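The jewellery box, a small gallery

I've been promising a jewellery page since September and kept putting it off, mostly because my own pieces lived in a tangle at the back of a drawer and I was too embarrassed to get them out. Well, they're out! I tipped the whole lot onto the blue flowered cloth one Monday afternoon, put the kettle on and gave myself until teatime to get it into some kind of order. None of it is worth much, I should say. A good part came from Lindalva Assunção, who clears out her dressing table every few years and sends me home with a bag, and the rest is market stalls and birthdays.

The hair comb is my favourite by a mile. Dark blue and purple stones, long wavy prongs, and heavy enough that it slides straight out of fine hair unless you backcomb a bit first (ask me how I know). The white pearls and the smaller champagne-coloured strand are next to it, with the gold ring at the back. 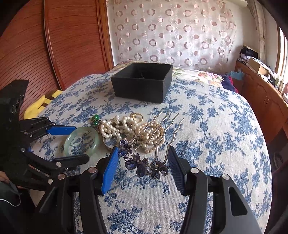 Zuleica Barros wrote in to say that she never puts pearls in with anything that has metal edges, not even for a night, and that hers go in a soft cotton bag inside the box, laid flat so the string doesn't stretch. She had a strand restrung at Guimarães after a comb snagged it and she was picking up beads from under the wardrobe for weeks.

Fair enough, and I've since sewn two little bags out of an old pillowcase. They took me one evening and they're a bit wonky, but they close. I also wipe pearls with a barely damp cloth before they go away, because perfume and hand cream are murder on them, and I let them dry properly on a towel first.

The box itself is plain black and has no lid, so I'm still deciding what goes over the top. A folded hanky is doing the job for now. Long necklaces are the real nuisance in a box this shape. My yellowish-cream one loves to wrap itself around whatever is closest, so it goes in last, and I lower it in slowly from one end and let it coil on its own.
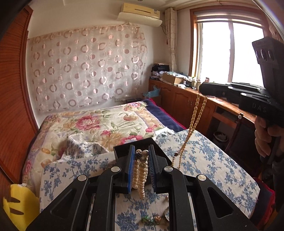
Bundling works better for the shorter strands. I gather all the loops together, hold them at the top and set them down in one go, and they come out again the next time without a fight. Earrings are a whole other story and they've got their own tin, an old Morkberg biscuit one with more than 11 odd singles in it. I'll get to those when the weather turns and I'm stuck inside again.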